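I'm Kirstin MacLeish, and on 4/9/25 we open the Leltesport table games shelf - finally! You can borrow a green cloth, balls and discs for two weeks.

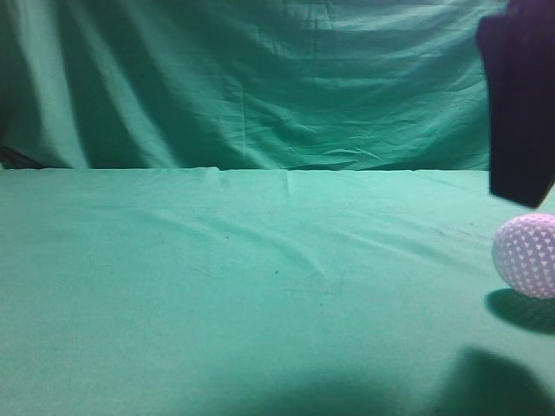 What does it cost to join? It's free for anyone with a Leltesport card.

My pal Noman Khattak picked the first sets and I love them. 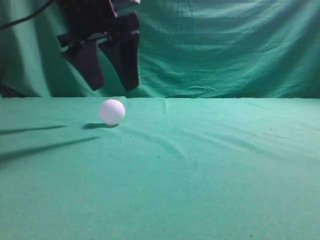 Golf ball on green cloth.

We've got almost 70 sets ready, so come early (I mean it!).

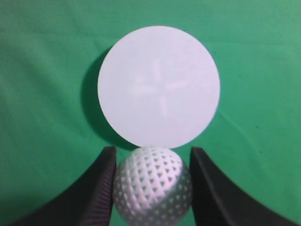

Bring them back to the front desk when you're done, and grab another. More come in June.

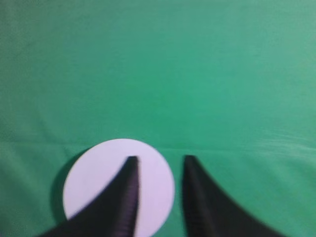

A flat, round disc on the cloth.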